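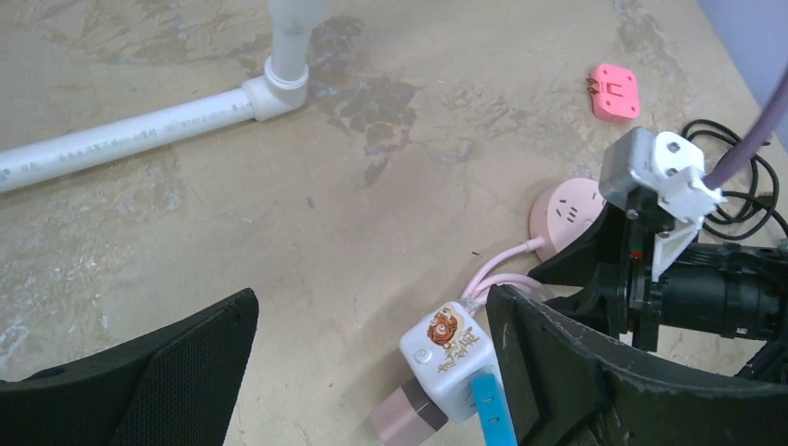
Where we are with the Bermúdez building

Hi all, February update on the event space, a little longer than usual because a lot got settled this month (finally!). Most of you have read the fall report, so I'll skip the history and go straight to rentals, then the back room, then money.

Rentals

We had 13 bookings this month, which is our best since the doors opened. Most were evening things: receptions, a poetry night, a couple of small product talks. Hendusetti took the main hall for their sample sale and have already asked for it again in the spring. I quoted them the same rate as before and they said yes in the same email, so maybe I should've asked for more. Live and learn.

Daytime is still slow. We've got the hall empty most mornings and I'd love to see it used for workshops or photo shoots. I've put a half-day rate on the website and I'm going to leave it alone until April before I start fiddling with it.

The back room

The grant paid for turning the old storage room into a second space that can be rented by itself, and it's nearly there. Floor is sealed, walls are white, the new door opens the right way. It comes out at 584 square feet, a bit smaller than the drawings said, so the seated limit we asked for had to come down. We're now approved for up to 73 people standing. I haven't got the seated number in writing yet and I'm not advertising one till I do.
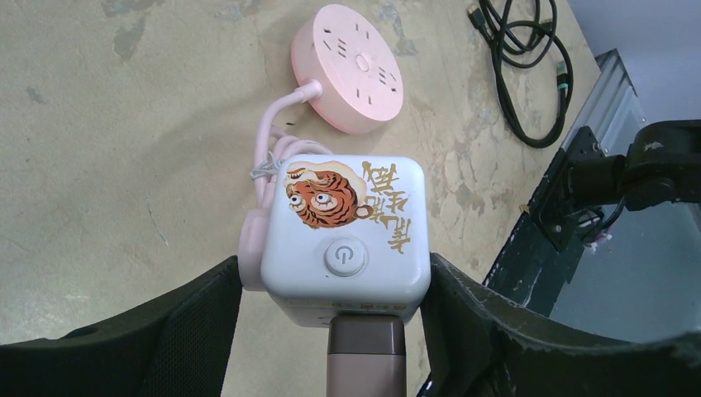
Power was the thing renters complained about most in the fall, and they were right, the hall has outlets on one wall and that's it. The electrician's quote for floor boxes came in way over what we'd set aside, so for this year we're going with small plug-in units we can hand out to tables. I want the cube kind with its own power button on top, so a caterer can switch off a warmer without crawling around for the plug. A cartoon tiger on it is fine by me, though I'd guess the wedding people will want plain white! The floor boxes stay on the wish list for next year.

Money

We're inside the budget on everything except the door, which ran over when the frame had to be redone. I moved the difference out of the signage line. Trivulus agreed to split their invoice into 2 payments, and the first one has gone out. Receipts are in the shared folder under Vevinby, same as last time (I know the folder name makes no sense, it's from the old lease).

Still open

The seated capacity letter. Chair storage, now that we've given away the storage room. A decision from you on whether nonprofits get the discount in both spaces or only in the main hall. I'd say both, but I need it in writing before I can put it in the rental agreement.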